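Wedano Grasp Simulation Workspace

Product overview | Demonstration days | Technical data | Contact

The Wedano Grasp Simulation Workspace is a software environment in which handling tasks for packaged goods can be prepared and reviewed before a physical cell is built. It is developed by Pitska and is offered to packaging plants, grocery distributors and technical colleges. This page accompanies the open day held at the Clavport site on 24 March 2026 and contains the material shown to visitors.

Order reference: 3043
Supplied as: single workstation license or classroom license
Classroom license: up to 60 seats

The open day

Visitors were received in groups and followed a session of 56 minutes in the main demonstration room. Each session consisted of a short introduction, a carton handling demonstration in the simulator, and time for questions at the workstations. The demonstrations were led by Xiuying Feng, head of application support at Pitska.

The handling task concerned one small printed carton of the kind used for packaged food. Visitors were asked to consider where the fingers should meet the carton, how much of the printed face may be covered, and what tilt is acceptable when the carton is to be placed upright in a tray.

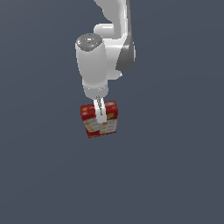 Carton held upright in the gripper, with a slight tilt. Simulator view.

Scene setup

The demonstration used the plain backdrop setting, in which the arm and the carton are displayed without tables, shelving or conveyors. Customers generally begin with this setting when they wish to examine the grip alone. Plant layouts may be added at a later stage from the Zou layout library, which is licensed separately. Existing grip settings are kept when a layout is loaded.

The arm model is displayed with its outer shells and joint covers, so that operators can judge the clearance between the wrist and the goods. Viewpoints may be stored by name and recalled during a review meeting. 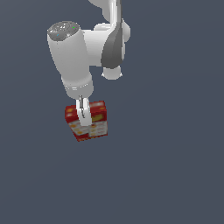
Gripper fingers over the upper front of the carton. Green and blue indicators are visible on the gray cap of the arm.

Working with the close view

Several visitors asked how the position of the carton in relation to the individual fingers can be checked. The workspace provides a close view for this purpose. It may be opened beside the general view or on a second screen, and it is included in both license types. 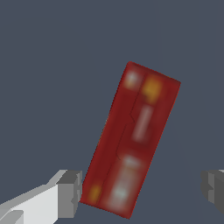 Reading time: 3 minutes

In the close view, the red carton leans to the right between the two fingers, with its lower end much nearer to the left finger than to the right. An offset of this kind is difficult to judge from the general view. Operators are advised to consult both views before approving a grip position, and to record the view used in the review sheet.

Printed artwork appears soft at this distance. Carton textures are stored at low resolution in the standard package so that the software can run on ordinary office computers. Customers who need to read label text during a review may request the extended texture package, available from December.

Reviewing a grip

A grip position can be saved at any point and compared with up to 6 others in the same project. For every saved position, the review sheet lists the finger placement, the tilt of the carton and any remarks entered by the operator. Sheets may be printed or exported for use in a purchasing file. 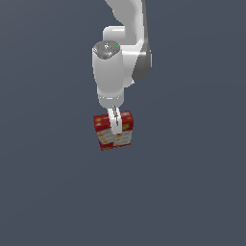 Closed fingers on the top middle of the carton, reaching roughly halfway down its height.

Further demonstrations

Organizations unable to attend the open day may arrange a private demonstration at Clavport or by remote connection. Applicants are requested to state the type of goods handled, the outer dimensions of the smallest and largest cartons, and the number of persons attending. Sample cartons may be sent in advance for measurement and will be returned on request.

Requests should be addressed to the Application Support Office, Pitska, Clavport, quoting order reference 3043. Quotations for classroom licenses are issued separately and must be signed by an authorized representative of the school or college.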